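Medivholm Play Room, walk-thru checklist
2 min read
Aug 24, 2020

1. Exits clear. OK. Mat by side door curls up, tape it
2. Outlets covered. One cap missing, unit 547
3. Brackets and shafts, look for rough edges. Square corner on the black one, run a thumb over it

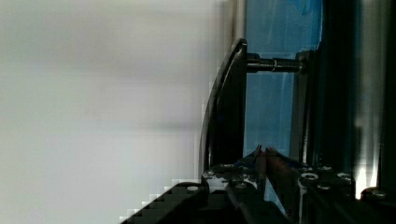 4. Toy kitchen table. Check for cracks, small parts, loose caps. Anything chewed goes in the Gikosen bin
5. Wipe down w/ Semwal spray, let sit. Bottle almost out, reorder 500 ml
6. First aid box. Bandages expired in April, repalce 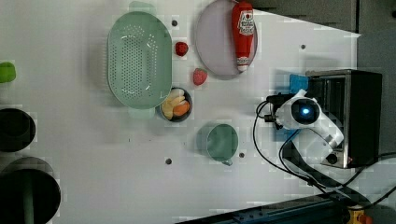 Item 4, table with colander, ketchup bottle and strawberries

7. Sign sheet, leave at Esia desk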